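施設安全点検表(防火・避難・電気・備蓄)
対象:ノンブリッジ棟 6階 共用部および606号室
点検日:2021年4月13日
点検者:Analyn Sarmiento(Droltivico 施設管理)

判定は「良」「要改善」「不可」「対象外」の四つ。コメントのない項目は前回から変わりなし。前回の点検表は管理室の青いファイルにあります。 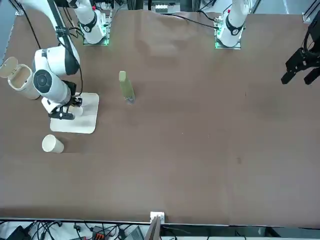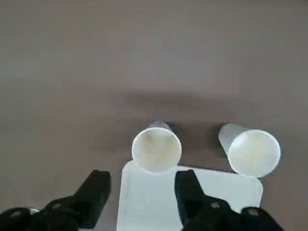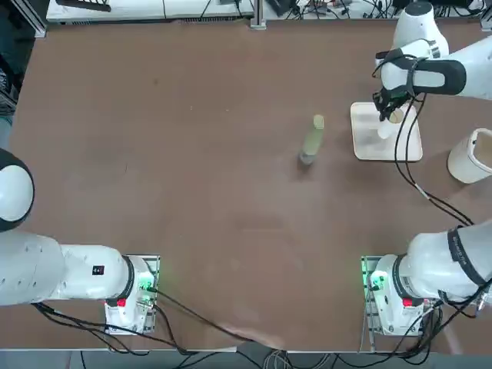
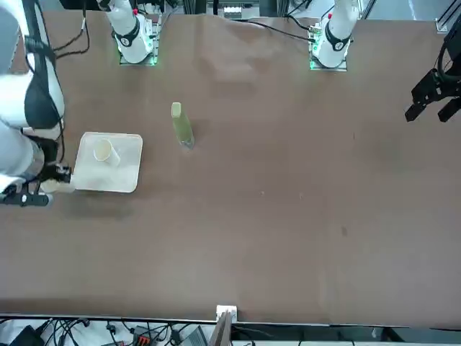 1枚目の手前側、天板の縁より下にあるケーブルと電子機器については3-4を参照。

## 1. 避難経路

- [x] 1-1 廊下の有効幅が確保されている:**良**
 - 東側廊下、西側廊下とも通行に支障なし。
- [ ] 1-2 廊下に物が置かれていない:**要改善**
 - 西側廊下、給湯室の手前に段ボールの束。回収日まで置いているとのことだが、前回も同じ場所にあった。回収日までは1階のごみ置場に下ろすこと。
 - 傘立てが防火戸の軌道に少しかかっていたので、その場で壁側に寄せた。床に位置のテープを貼りたい。
- [x] 1-3 避難口までの扉が鍵なしで開く:**良**
- [ ] 1-4 防火戸が自動で閉まりきる:**不可**
 - 階段B側の防火戸。手を離すと途中まで閉まり、最後のところで止まる。三度試して三度とも同じ。押せばラッチはかかる。ドアクローザーの調整で済むか、蝶番の交換になるかは業者の判断待ち。
 - 階段A側は問題なし。
- [x] 1-5 防火戸にくさび、ひも等がない:**良**
- [x] 1-6 階段室に可燃物がない:**良**
- [ ] 1-7 避難経路図が掲示されている:**要改善**
 - 606号室の入口脇の図が改装前のもの。間仕切りの位置が違っていて、今はない扉が描かれている。管理室に新しい版のデータがあるので、印刷して差し替える。
 - エレベーターホールの図は新版に替わっている。ただし現在地の赤丸が日焼けで薄い。

## 2. 消火器・火災報知設備

- [x] 2-1 消火器が所定の場所にある:**良**
- [x] 2-2 安全栓と封印に異常がない:**良**
- [ ] 2-3 消火器の外観に腐食、へこみがない:**要改善**
 - 給湯室前の1本、底のふちにさび。床のモップがけの水が残りやすい場所なので、置き台を入れる。さびは表面だけに見えるが、次の業者点検で確認を依頼。
- [x] 2-4 圧力計の針が緑の範囲にある:**良**
- [x] 2-5 設計標準使用期限内である:**良**
- [ ] 2-6 標識が見える位置にある:**要改善**
 - 606号室内の「消火器」の標識が、ホワイトボードの後ろに半分隠れている。ボードを窓側へ動かすか、標識を上に付け直す。使用者は後者を希望。
- [x] 2-7 感知器の周りに物がない:**良**
- [x] 2-8 発信機の前に物がない:**良**
- [x] 2-9 受信機に異常表示がない:**良**
 - 1階管理室の受信機で確認。電源灯点灯、地区灯はすべて消灯。
- [x] 2-10 非常放送が聞こえる:**良**
 - 試験放送を6階の廊下と606号室で聞いた。給湯室は換気扇を回していると聞き取りにくいが、扉を開ければ内容はわかる。

## 3. 電気・配線

- [x] 3-1 分電盤の前が空いている:**良**
- [ ] 3-2 分電盤の回路名が読める:**要改善**
 - 下段の三つが手書きで、かすれて読めない。図面と照合して書き直す。照合は停電作業なしでできる。
- [x] 3-3 漏電遮断器のテストボタンが動作する:**良**
 - 使用者に声をかけてから実施。復帰も確認。
- [ ] 3-4 床や棚の配線がまとめられている:**要改善**
 - 作業台の手前側でケーブルがからまっている。足を引っかける位置のものは結束バンドか面ファスナーで束ね、通路側に垂らさない。電源線と信号線は別に束ねると、あとで外すときに楽です。
 - 束ねるときに固く巻かないこと。余った電源コードを輪にして縛ったまま使うと熱がこもる。
- [x] 3-5 たこ足配線がない:**良**
- [ ] 3-6 延長コードに傷、変色がない:**要改善**
 - 給湯室の延長コード、プラグの根元の被覆が割れかけている。その場で使用をやめてもらい、「使用禁止」の札を付けて管理室に引き上げた。代わりは棚の在庫から出した。
- [x] 3-7 コンセントにほこりがたまっていない:**良**
 - 冷蔵庫の裏は先に清掃が入っていた。
- [ ] 3-8 給湯室で同時に使う機器の合計が容量内:**要改善**
 - 電気ケトルと電子レンジを同じ口から取っている。銘板の値を足すと2,000Wを超える。ケトルは流し側の別回路へ移す。昼休みにブレーカーが落ちたという話は、おそらくこれ。

## 4. 什器・転倒と落下

- [x] 4-1 背の高い棚が壁に固定されている:**良**
- [ ] 4-2 棚の上に重い物がない:**要改善**
 - 606号室の書庫の上にコピー用紙の箱。下の段が空いているので下ろしてください。
- [x] 4-3 ガラス扉に飛散防止フィルムがある:**良**
- [x] 4-4 作業台にがたつきがない:**良**
- [ ] 4-5 キャスター付きの什器がロックされている:**要改善**
 - ホワイトボードのロックが片側だけ。踏み込みが固いため、かけたつもりで外れていることがある。注油して様子を見る。
- [x] 4-6 照明器具、天井材に浮きや落下のおそれがない:**良**
 - 廊下の天井に古いしみがひとつ。鉛筆で付けてある前回の輪郭から広がっていない。

## 5. 床・清掃・飲食物

- [ ] 5-1 床に段差、めくれがない:**要改善**
 - 606号室入口のタイルカーペットが一枚、角が浮いている。両面テープで仮止めした。糊の貼り直しは清掃会社に依頼。
- [x] 5-2 水濡れがない:**良**
- [ ] 5-3 飲み物の容器が電気機器から離れている:**要改善**
 - 2枚目の作業台の上に、白い紙コップが二つ横になっている。コップの中身の有無とは別に、飲み物の置き場所を決めておくこと。入口側の小机をそれにあてる案で使用者と合意した。
- [x] 5-4 ごみ箱があふれていない:**良**
- [x] 5-5 可燃性の溶剤、スプレー缶が保管庫にある:**良**
 - 保管庫の鍵は管理室。貸出簿の記入に抜けなし。

## 6. 救急・備蓄

- [x] 6-1 救急箱の場所が表示されている:**良**
- [ ] 6-2 救急箱の中身が期限内:**要改善**
 - 消毒液が期限切れ。滅菌ガーゼは今年9月まで。消毒液と一緒に注文してよい。
 - ばんそうこうの減りが早い。使った人が紙に書く決まりだが、その紙がなくなっていたので新しく入れた。
- [x] 6-3 AEDのインジケーターが正常表示:**良**
 - 1階エレベーター横。電極パッドの期限も確認。
- [ ] 6-4 飲料水の数が帳簿と合う:**要改善**
 - 帳簿は274本、棚の現物は272本。2本足りない。訓練で配った分の記入漏れと思われるが、配布記録が見つからない。今回の数で帳簿を訂正し、訂正した者の名前を書いておく。
- [x] 6-5 非常食の期限:**良**
 - 期限の近い箱が奥に入っていたので前に出した。
- [x] 6-6 懐中電灯が点灯する:**良**
 - 電池は本体から抜いて横に置く方式。電池の向きの図がふたの裏にある。
- [ ] 6-7 備蓄倉庫の鍵の場所が周知されている:**要改善**
 - 6階で二人に尋ねたところ、一人は以前の場所(受付の引き出し)を答えた。今は管理室のキーボックス。各室の緊急連絡表に書き足す。

## 7. 誘導灯・非常照明

- [x] 7-1 誘導灯が点灯している:**良**
- [ ] 7-2 引きひも点検で切り替わる:**不可**
 - 階段B前の誘導灯。ひもを引くと消える。バッテリーの寿命と思われる。品番を控えて業者に連絡済み。
- [x] 7-3 非常照明のランプに切れがない:**良**
- [x] 7-4 誘導灯の前に掲示物、装飾がない:**良**

## 是正の一覧

| 番号 | 内容 | 担当 | 急ぎ |
|---|---|---|---|
| 1-4 | 階段B防火戸の閉まり | 建具業者 Pinto | 最優先 |
| 7-2 | 階段B前誘導灯のバッテリー | 設備業者 Stulia | 最優先 |
| 3-6 | 延長コードの廃棄 | 施設管理 | 済(廃棄待ち) |
| 3-8 | ケトルの回路変更 | 6階使用者 | 今週 |
| 1-2 | 段ボールの移動 | 6階使用者 | 今週 |
| 3-4 | 作業台手前の配線整理 | 606号室使用者 | 今月 |
| 4-2 | 書庫の上の箱 | 606号室使用者 | 今週 |
| 1-7 | 避難経路図の差し替え | 施設管理 | 今月 |
| 2-6 | 消火器標識の付け直し | 施設管理 | 今月 |
| 3-2 | 回路名の書き直し | 施設管理 | 今月 |
| 5-1 | カーペットの貼り直し | 清掃会社 | 今月 |
| 6-2 | 消毒液とガーゼの注文 | 施設管理 | 今月 |
| 6-4 | 飲料水の帳簿訂正 | 施設管理 | 今月 |

表にないものは各項目のコメントのとおり。

## 連絡事項

階段Bは防火戸と誘導灯の両方が不可になっています。修理が終わるまで、訓練の避難経路は階段Aを先に使う形に変更します。階段Bを閉鎖するわけではありません。防火戸は通ったあとに手で押して、ラッチの音を確かめてください。

分電盤の図面は管理室のものと6階の控えとで版が違っていました。回路名の書き直しには管理室の版を使います。控えは作業のあとで入れ替えるので、それまで書き込みをしないでください。

是正が済んだ項目は、使用者側で日付と名前を点検表の余白に書いてもらえれば、次の巡回で確認します。写真の提出は要りません。

次回の定期点検は9月。消防訓練と同じ週に入れる予定で、日程は各室に別に知らせます。備蓄水は次回、箱を開けて期限の表示まで見るので、倉庫の手前に台車を一台空けておいてください。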